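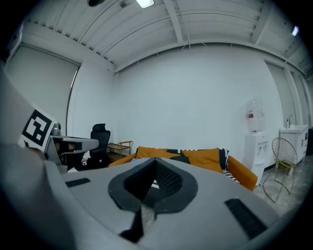
# Novuvent room ventilation log

Hourly readings from Novuvent supply-air units in a four-story office building in Cabanatuan. Each row is one unit-hour. The building is managed by Hilach; the units report through a Stemum gateway on the top floor.

Current release: 2026-10-18

## Contents

| File | Rows | Notes |
|---|---|---|
| `readings.csv` | 2377 | one row per unit-hour |
| `setpoints.csv` | 360 | every manual change to a target |
| `faults.csv` | 609 | raw codes, not deduplicated |

## Columns in `readings.csv`

- `unit_id` — integer, stable across releases
- `ts` — local time, start of the hour
- `supply_c` — supply air temperature, Celsius
- `room_c` — room temperature, Celsius
- `damper_pct` — mean damper position over the hour
- `occ` — 1 if the schedule marks the room occupied, else 0

Missing values are empty strings. Do not read them as zero.

## Known problems

- Unit 4 reports `room_c` from a sensor mounted too close to the supply grille. Values run low whenever the damper is open. They are left uncorrected.
- Fault codes repeat on every poll until cleared. Group by `unit_id` and `code` before counting.
- `occ` comes from the schedule, so late meetings show as unoccupied.

## Loading

```
import pandas as pd
df = pd.read_csv("readings.csv", parse_dates=["ts"])
```

## Contact

Aileen Policarpio maintains the tables. Send gateway questions to Dexter Dalisay — include the unit ID and the hour.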